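Subtitle file drifts out of sync after converting the festival print from 25 to 24 fps

Posted in: Screening and Projection > Subtitles

Pankaj Shakya
I run the technical side of a small festival in April. One feature, Gutwood, came to us as a 25 fps file with burned-in titles for the songs only. Dialogue is in a separate SRT. Our server plays 24, so I conformed the picture and slowed the audio to match. The film now runs longer, and the subtitles are correct at the start and early by the end. Running time was 106 minutes before the conform. I tried adding a fixed offset of 3 seconds, which only moves the problem. Do I have to retime every line by hand? There are 600 of them.
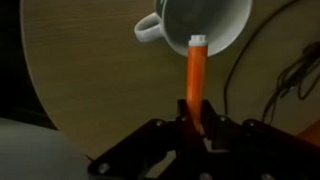 Orange marker held upright in the gripper.

Plakuner
No. A fixed offset can't correct a rate change. You need to multiply every timecode by 25/24, or 1.041667. Most subtitle editors have this under "change frame rate": enter 25 as the source and 24 as the target. Remove your 3-second offset first or it gets scaled too.

Check the result against the picture at three points: first line, a line near the middle, last line. If the last line is right and the first is late by a constant amount, the distributor added a logo at the head and you fix that with an offset after scaling. Your 106 minutes should come out at roughly 110. If it doesn't, the picture was conformed some other way (frame blending or repeated frames keep the original length) and the SRT should have been left alone.

Also look at minimum gaps between lines after scaling. Ours dropped a title whenever two touched. Two frames is enough.
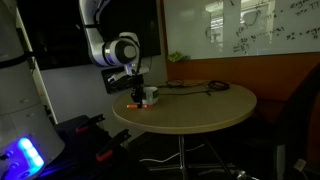
Round table with the arm, the cup and the marker.

Plunelex
Just ask the distributor for a DCP. They always have one.

Rastogi
They don't always have one, especially for a first feature. Agree with the 25/24 scaling.

One addition. If your server reads DCP XML subtitles and not SRT, convert to XML after the retime. The last field of the timecode may be read as frames or as ticks depending on the version, and the converter's default is often wrong. I had a short with 206 lines where every title landed up to a second off for that reason. Open the XML in a text editor and look at the last field. If any value is 24 or higher, it isn't frames at 24 fps.

Then run the last reel in the actual room before the audience comes in. Errors of this kind are largest there.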